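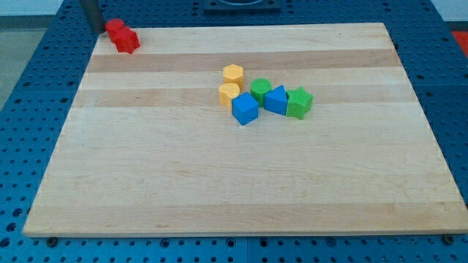
# Shape blocks and new worktops are ready at the Tavwood toy library

The Tavwood toy library opened its new sorting room this month, and it is a happy place to spend a morning! After a long stretch of working off folding tables in a hallway, the library finally has a proper spot for checking, cleaning, and matching up the hundreds of small pieces that come back from families every week.

The shape blocks were the first thing through the door. They are the same chunky plastic shapes so many of us grew up pushing through holes in a lid: hearts, stars, cubes, cylinders, triangles, hexagons, all in bright yellow, blue, green, and red. They look terrific on the pale wood of the new worktop. Small pieces are much easier to spot on it, too, and that matters a great deal when a set can't go back on the shelf until every last shape is with it.

The wood is a story of its own. The boards are made from hardwood strips glued side by side, most of them a light blond color, with a couple of darker tan bands for good measure. They came from a workshop in Zivholm that usually makes kitchen counters and had a short run left over from a larger order. The library bought 2 of them in May and has laid them over its blue perforated work tables, which were sturdy enough but had one big problem. Puzzle pegs, beads, and dice all found the holes sooner or later, and somebody would end up on hands and knees with a flashlight. (Anyone who has chased a marble across a tile floor will understand the joy of a solid top.)

## 320 sets to check

The library lends out 320 sets in all, from baby rattles and stacking rings to train track, board games, and a marble run that is taller than most of the children who borrow it. Shape sorters are among the most requested, and they are also among the most likely to come home short a piece. The star is the one that goes missing most often. The staff guess this is because it is nice to hold and fits well in a pocket.

To get the new room off to a good start, the library asked members to look under couches, in car seats, and at the bottom of diaper bags for any stray shapes. The answer was wonderful. A total of 181 loose pieces came back through the return slot, some in envelopes with apologies written on the front in crayon. Several belonged to sets that had been sitting in the back closet for more than a year, complete except for a single block.

Matching them up took the better part of two weeks. Shapes from different makers can look the same at a glance and still be a hair too wide for the hole, so each piece has to be tried in the lid of its own sorter before it counts as home. Yellow turned out to be the hard one. The library's older sets have a strong lemon yellow, the newer ones lean toward mustard, and under the old hallway lights there was no telling one from the other. The new room has a north window, and side by side on the board the difference is much plainer.

A few pieces still have no match. They are in a basket by the front desk, and children are welcome to use them for stacking, for drawing around, or for printing with the washable ink pads. The hexagon makes an excellent honeycomb.

## What a visit looks like now

Families who come in to return a set can bring it straight to the sorting room and help check it. This was never possible in the hallway, where two strollers were enough to block the way to the restrooms. Now there is space to tip out a box, name the shapes, find the ones that go together, and put everything back in its bag. Younger visitors love it — so much so that a few have had to be talked out of checking everyone else's sets as well.

The sorting room also has:

- a deep sink with a drying rack for plastic toys
- low shelves with a picture label on each bin
- a repair corner for torn boxes, loose wheels, and wobbly lids
- a stool that spins, which is already the most popular item in the building

Wooden toys are wiped down with a damp cloth and left on their own shelf, well away from the sink. Cloth toys go home with a wash tag and come back in a sealed bag. The plastic shapes are the easy ones. They get warm water, a little dish soap, and a towel.

## Help from Narari and Wongsuwan

Money for the room came from a spring book and bake sale, which brought in 500 dollars more than the year before, and from a small grant through the Narari neighborhood fund. The shelves were donated by Wongsuwan, the hardware store on the corner of Mill Street, which also cut them to length at no charge and threw in a box of rubber feet for the tables. Those feet have made a real difference. The old tables used to creep across the floor every time a drawer was shut.

There is more to come. The library hopes to add a second drying rack before the fall, along with a set of wooden trays so that each family can keep its pieces in one place while they sort. A swap shelf for jigsaw puzzles is planned as well, with one rule: count the pieces first, or write "not sure" on the lid.

Membership is open to anyone who lives in Tavwood or Narari, and grandparents and home daycares are very much included. New members can borrow up to two sets at a time and keep them for three weeks. The sorting room is open whenever the library is, mornings only through the end of summer, and there is no need to sign up ahead to come and help.

If a small green star or a blue triangle turns up at your house after reading this, please drop it in the return slot next to the main door. No note needed, though the crayon ones have been going up on the wall and there is plenty of room left.

*Posted 27 July 2025 by the Tavwood toy library*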